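Ticket: right hand drops commanded grip force during peg placement, cell stops
Product: Dantas two-arm cell, Floveck controller
Site: Burkavent, bench 2
Status: Open, workaround in place
Reported by: Kausar Orakzai

Summary

During the board assembly task the right arm stops with a protective fault while approaching a part. The left arm holds its last pose. The fault is logged as a finger position mismatch on the right thumb. It does not appear when the right arm is run on its own.

First seen in September, after the controller update. No mechanical changes were made to either arm in the same period.

Steps to reproduce

Load the board task with the blue parts set. Start both arms from the home pose. Let the left gripper begin its approach to the pegs, then command the right hand to close on any part. The fault came up in 5 of 186 cycles. It has not been possible to trigger it on demand.

Checks so far

Thumb joint moved by hand with drives off. No stiffness, no play beyond the limit in the manual.

Connector at the right wrist reseated and the cable swapped with the spare. Fault returned on the same shift.

Hand recalibrated against the fixture. Offsets were inside tolerance before and after.

Board position checked. The task tolerates a slightly skewed board and corrects for it at the start of each run, so this was ruled out early.
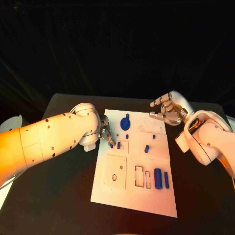 The log shows the right thumb reporting a stale position for two consecutive updates before each stop. The commanded value carries on changing during that gap, the difference passes the limit, and the controller trips. The left arm's data is complete throughout. That points to the message timing on the shared bus, and the hand itself is probably sound.

Update, 14:20

Reply from Dukent support. They asked for the bus trace and suggested raising the mismatch limit. I have sent the trace. I have not raised the limit. It is the only thing that stops the hand closing on a part with a wrong finger position, and I would want a written risk review before changing it.

Update, 16:05

Ran with the left and right approach moves in sequence instead of together. No faults up to the end of the shift. Cycle time is longer, but the task completes. This is the workaround until further notice. Please do not switch back to parallel moves on bench 2.

After a stop, do not clear the fault from the panel with the hand near a part. Jog the right arm up first, open the fingers, then reset. On one occasion the hand moved to its old target on reset and knocked a cylinder over. No damage and no one inside the guard.

Outstanding

Dukent to confirm whether the bus update rate changed in the new controller release.

Repeat the test with the previous release loaded, parallel moves enabled, guard closed.

Severity left at 2 pending the trace results.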